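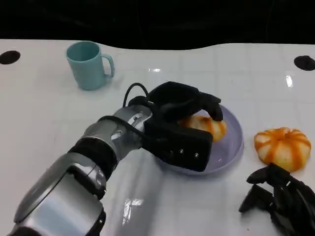 I have worked for four bosses in my life, and twice for two of them at the same time, so when people ask me whether a company can be run by a pair I tend to settle into my chair and talk until the coffee runs out. Forgive me if I do some of that now.

The question came up again in January, when Tolirard announced that Maya Tannous and Bushra Minhas would share the top job. I wish them both well, and I mean it. They are bright, decent people, and they have known each other for 11 years. But I read the announcement three times looking for the sentence that said who decides when they disagree, and I never found it.

I remember that missing sentence from my years at Prundasell. We had 50 people when I joined, and the two founders, Trinh Ông and Nghĩa Hứa, sat at facing desks and finished each other's lunches. It was a lovely way to run a small firm! If you needed a yes, you walked over and got one from whoever was off the phone. By the time we had 1740 on the payroll, those same two people were on different floors, and a yes from one of them was worth very little until you had checked with the other. Good managers learned to ask the softer one first (I did it too, and I'm not proud of it).
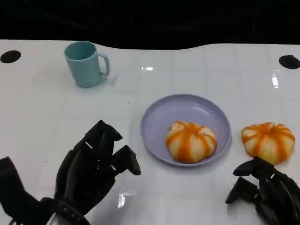

A pale turquoise mug on a white tabletop.

The usual defense of the shared job is that it spreads the load, and I do believe the load is real. I have seen what a bad year does to a person who carries it alone. Still, there are other ways to lighten it. You can hire a strong number two and let her run whole parts of the business without looking over her shoulder. You can have a board chair who picks up the phone at nine in the evening. Châu Hà did both of those things at Jatidton, and she still took her vacations - all of them, as far as I could tell.

What I would ask of Tolirard is fairly small. Write down, on a single page, which decisions belong to Maya and which to Bushra, and who breaks a tie on the rest. Give that page to everyone, down to the newest hire in the warehouse. Then look at it again in a year and be willing to say the arrangement has run its course, if it has. Two of my old bosses waited far too long to have that talk, and they were good friends when they started. I still get a holiday card from each of them, mailed separately.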